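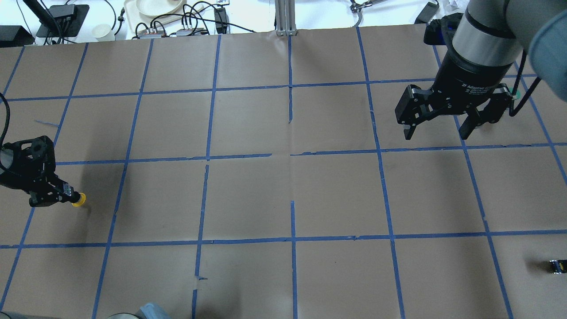

Page 1 of 7

Blue tape grid drifts in the map as the arm moves

hudberg_cell
2 March 2020

Two arms over a table covered in brown kraft paper, with a grid in blue painter's tape. The head camera finds the tape corners and Navora turns them into cell targets for the planner. With both arms parked the targets hold still. When the right arm comes in with the 2F gripper, the cells near it jump by up to 62 mm. I already raised the line threshold to 107. What else should I change?

Bozkurt

Your tape has gaps and the pieces don't all line up, so a plain line fit picks different segments once the arm covers part of the grid. Fit one grid model to all the corners together. Lock it at startup and only refit when both arms are out of view. Also project the arm geometry into the camera and mask it before edge detection. There is a stray bit of tape in one of the left cells too. Drop short segments or peel it off.

namorura_dev

Same problem in December. Check your timestamps first. Mine were late on the joint states, so the mask was in the wrong place.

tapeline4000

Just use printed markers.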